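Castano asset seizures: frequently asked questions

What is this case about?
In July a court ordered the freezing of property linked to Castano, a fuel wholesaler accused of false invoicing and unpaid duty. Two related firms, Odden and Rothe, are covered by the same order.

How much has been seized?
The order lists 161 bank accounts and 60 vehicles, along with the Parard storage depot. Valuation is still going on.

Has anyone been convicted?
No. Victor Minja, a former director of Castano, has been charged and denies wrongdoing. The trial has no date yet.

Who is running the companies now?
Kibet Kioko was appointed administrator by the court. All three firms remain open under his control, and their 281 employees are being paid as normal.

I am owed money by one of the firms. What should I do?
Write to the administrator quoting case number 1773. Enclose copies of your invoices and keep the originals.
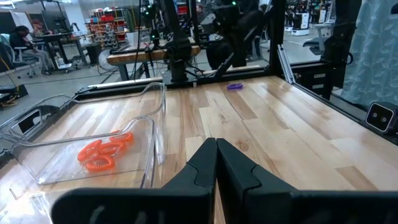
Orange loops in a clear bin on a wooden tabletop.

Can I buy any of the seized goods?
Not at present. Nothing can be sold until the court makes a final confiscation order.

Can the owners appeal?
Yes. Odden has already done so. The freeze stays in place while the appeal is heard.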